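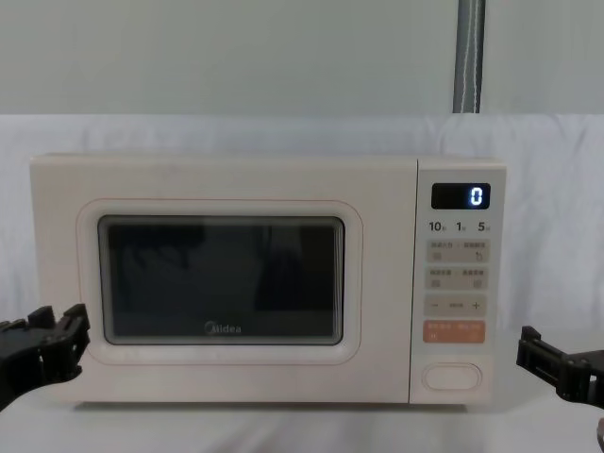

Microwave tips from a bench where robots do the pushing

I look after a pair of robot arms that spend their working hours opening and closing a kitchen microwave, and I've picked up more about microwaves this way than in all my years of heating soup. Most of it came out of one bad afternoon in November, so let me start there.

The routine was simple. Press the door button, let the door swing, put a cup in, shut it, press start. The Trovus software running our arms had done it 41 times without a hitch. Then the door stopped short of its latch, the left arm took it for closed, the right arm went for start, and of course nothing ran. So it pressed again. And again, harder! By the time I hit the stop, the whole oven had walked back 2 inches on the table and there was a cup of water all over the place.

What to check if your own door won't catch (you don't need arms like mine for this):

Unplug it first. I mean it, even for a quick wipe.

Look at the slots where the latches go in. Ours are on the right side of the opening, one high and one low, and they're great at collecting crumbs and dried splatter. A barely damp cloth on the outside edge is fine. Don't go poking in there with a knife or a paper clip - there are safety switches behind those slots.
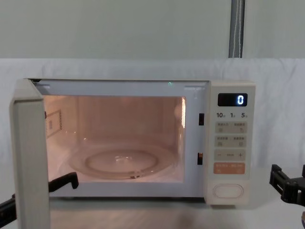 Door wide open, lamp on, both latch slots showing to the right of the opening.

Check the turntable while you're there. If the glass plate isn't sitting down on its hub, a tall mug can drift over and knock the door from inside. I lift ours out, wipe under it, set it back and give it a little spin with one finger.

If the door still won't catch, or it feels loose on its hinges, stop using the oven. That's a job for a repair shop. Please don't try to bend anything back yourself, and never try to fool the switches so it'll run open.

In our case it was a smear of dried oatmeal (mine, from breakfast, I'm sorry to say) and a door that got pushed too gently. I cleaned it up and we changed the routine so the arms push the door, wait, and then tug it lightly to see that it's really shut. I do the same at home now and it's a good habit.

And then there's the start button. We set a limit of 2 presses, and after that the arms back off and wait for me. I'd suggest the same for people! If it hasn't started on the second try, more thumb won't help. Look at the door.

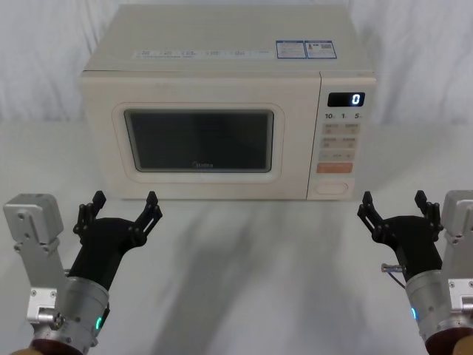
Clear table between the grippers and the oven, with nothing to knock over.

A few smaller things from the same mess:

Keep the table in front bare. My coffee, my notebook and a roll of Iltby tape were all in the splash zone that day, and the notebook never recovered.

Put grippy feet under a light oven. I cut squares from a Plirkside shelf liner and it stays put much better.

Keep the stop button where your hand already is. Mine was 8 feet away on the wall, so I had to run for it. It's clipped to my chair now, and I test it every morning before the arms get power.

Next up is the kettle, which I'm a bit nervous about. We'll be starting with cold water.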